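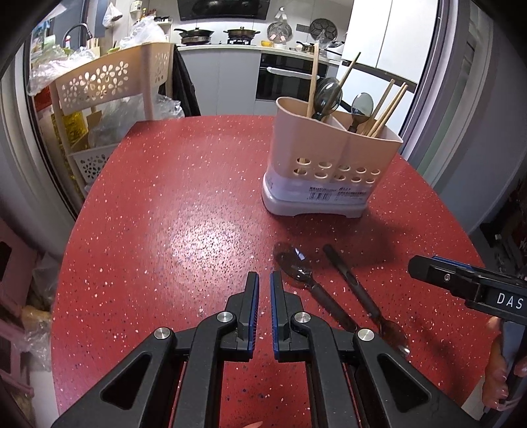
Ticket 399: Shareholder meeting webcast drops every phone participant at the 60-minute mark
Opened by: Ľubica Jurčo, investor relations, Grosstead
Assigned to: Ľubica Kollár, meeting systems
Priority: High (changed from Low by the chief executive, in person)
Status: Open, workaround in place

2024-08-15, first entry (Jurčo)
We ran the rehearsal for the September shareholder meeting this morning. At exactly 60 minutes, all 210 test phone lines went dead in the middle of the CEO's remarks on phone strategy. Web viewers stayed on. He kept talking for another 10 minutes to people who couldn't hear him, and he says it was some of his best material.

Kollár
Thanks. Was anyone on the Vondráček bridge, or were all the lines on the old Ivby one?

Jurčo
I have a dial-in number and a PIN. Neither of them introduced itself.

Kollár
Fair. Checked from this end: all on Ivby. Things tried so far:
Restarted the bridge. Same drop at 60 minutes.
Raised the session limit in the admin page. The page said "Saved." Opened it again and the old limit was back.
Raised it again, with feeling. Same result.

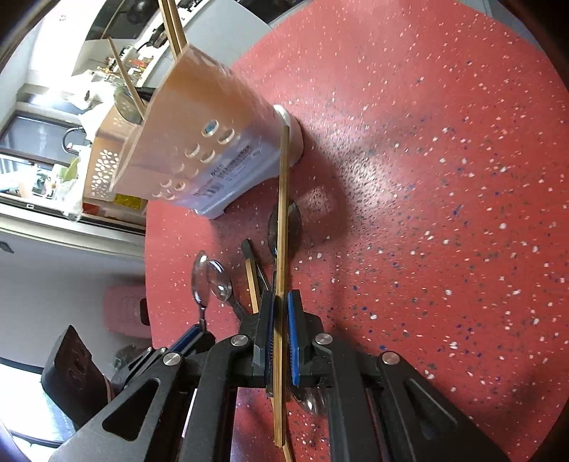

Chopstick and holder, red countertop

Kollár
Found something. The admin page writes to one settings file and the bridge reads a different one, left over from when the Flevetthorpe office ran its own meetings. Flevetthorpe closed, but its settings file didn't get the memo. I can't edit it because it belongs to an account that was shut down along with the office.

Jurčo
So a building we no longer rent is hanging up on our shareholders.

Kollár
That's how I'd put it in the report, yes. I've asked the server team for rights to the file.

Jurčo
Legal wants to know if the question period is affected. Questions start after the CEO, so at his usual pace, they'd all come after the cutoff. Legal would like it noted that this looks bad. The CEO would like it noted that he doesn't see the problem.

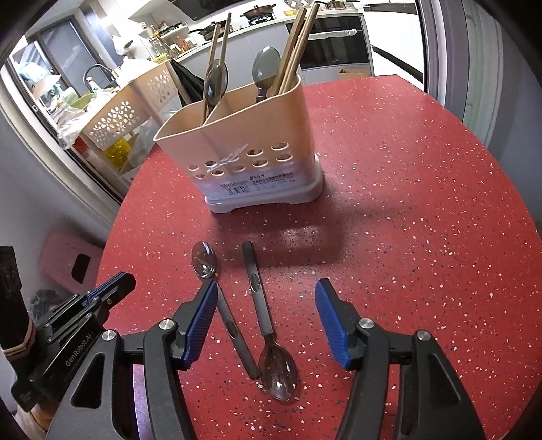 Kollár
Noted, both. Workaround for now: I moved the phone lines to Vondráček and left a test call running past the hour. It held. The hold music on that one is a pan flute and I can't change it without a separate ticket.

Jurčo
Please open the separate ticket.

Kollár
Opened, priority Low. This one stays open until I have the file rights and a full rehearsal on Ivby gets past 60 minutes. Can you book the CEO for another run?

Jurčo
He's already asked for a longer slot.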